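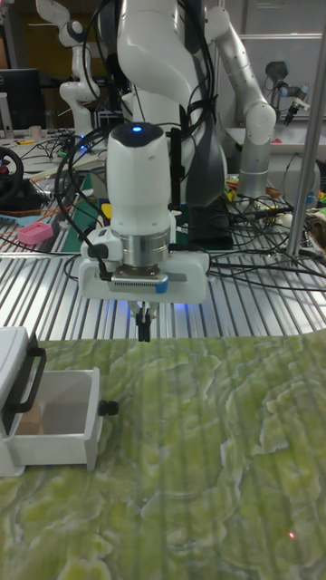 Folie 1. Farbangaben in Bestandsverzeichnissen sind Freitext, und Freitext lässt sich schlecht abfragen. Der Vortrag behandelt die Frage, wie weit man mit einem kontrollierten Vokabular kommt und an welchen Stellen es versagt. Einfarbige, matte Oberflächen machen kaum Schwierigkeiten. Gemusterte schon: Die Tischplatte auf dem Foto ist grün marmoriert, mit Gelbgrün, Oliv und blassem Creme, dazu ziehen sich schwache helle Streifen darüber. Im Feld "Farbe" stünde bei den meisten Erfassenden "grün". Wer später nach "oliv" sucht, findet den Datensatz nicht. Kurz stehen lassen, dann weiter.

Folie 2. Ausgangslage Davamstead. Teilbestand Möbel und Einbauten, 626 Datensätze, 651 Farbangaben. Die Differenz entsteht durch Doppelnennungen, meist bei Stühlen mit abweichendem Bezug. Verwendet wurden 121 verschiedene Bezeichnungen, Schreibvarianten eingerechnet. "Hellgrün", "hell-grün" und "hgrün" zählen also einzeln. Falls gefragt wird: Die Leerfelder sind vor der Auswertung entfernt worden.

Folie 3. Drei Ebenen auseinanderhalten:
- Grundfarbe (geschlossene Liste, Pflichtfeld)
- Modifikator (hell, dunkel, blass, gesättigt; optional)
- Muster (einfarbig, gestreift, marmoriert, gesprenkelt, sonstiges; Pflichtfeld)

Das Muster gehört in ein eigenes Feld. In den Altdaten steht es fast immer im Farbfeld, häufig als einziges Wort. "Marmoriert" ohne Farbton ist für die Recherche wertlos und lässt sich ohne Autopsie auch nicht nachtragen.

Folie 4. Mehrfarbige Objekte. Vorschlag Schmieder: Die flächenmäßig größte Farbe kommt in Position 1, alle weiteren Farben in beliebiger Reihenfolge dahinter. Vorschlag Engebretsen: keine Rangfolge, dafür Wiederholfeld. Ich folge inzwischen Engebretsen. Bei Marmorierungen ist die größte Fläche mit bloßem Auge nicht sicher zu bestimmen, weil die Übergänge fließend sind, und zwei Personen kommen am selben Stück zu verschiedenen Ergebnissen. Der Nachteil liegt bei der Sortierung: Ohne erste Position gibt es keine brauchbare Farbliste im Ausdruck. Das Handbuch Rendari löst das mit einem separaten Sortierfeld. Zeigen, aber nicht ausführen.

Folie 5. Beleuchtung. Farbansprache nur bei Tageslicht oder unter einer festgelegten Leuchte, Leuchte im Protokoll vermerken. Bei glänzenden Oberflächen den Blickwinkel wechseln. Reflexe werden sonst als Bestandteil des Musters erfasst, typischer Fehleintrag: "weiß gestreift". Im Altbestand ist dieser Fehler nachträglich nur am Objekt zu erkennen. Fotografien ohne Farbkarte taugen zur Kontrolle des Musters, für den Farbton nur eingeschränkt.

Folie 6. Farbkarten. Abgleich mit einer gedruckten Karte, Feld "Referenz" mit Kürzel der Karte und Auflage. Karten altern, die Auflage muss deshalb mitgeführt werden. Eine Referenz ersetzt die Grundfarbe nicht. Beides eintragen.

Folie 7. Migration. Reihenfolge, wie sie im Projekt Grellia gelaufen ist:
Schreibvarianten zusammenführen. Musterbegriffe ausgliedern. Restliste manuell zuordnen. Originalwortlaut in einem gesperrten Feld aufbewahren.
Der letzte Punkt wird gern eingespart. Er kostet fast keinen Speicherplatz und ist der einzige Weg zurück, wenn eine Zuordnung falsch war. Beispiel nennen: "meliert" wurde zunächst pauschal zu "gesprenkelt" und musste bei den Textilien rückgängig gemacht werden.

Folie 8. Offene Punkte. Metallische Oberflächen (silberfarben ist keine Materialangabe, wird aber so gelesen). Transparente Teile. Verblichene Bezüge: Ist der heutige Zustand zu erfassen oder der vermutete ursprüngliche? Im Entwurf vom Mai steht der heutige, der ursprüngliche wandert in die Bemerkung. Die Rückmeldung von Pacheco dazu fehlt noch.

Reserve, falls Zeit bleibt: Suchprotokolle, Anfragen nach "türkis". Die Grenze zwischen Blau und Grün in der Liste zeigen.

Zuletzt aktualisiert: Mai
Start | Vorträge | Materialien | Vokabulare | Kontakt
Seite drucken | Per E-Mail senden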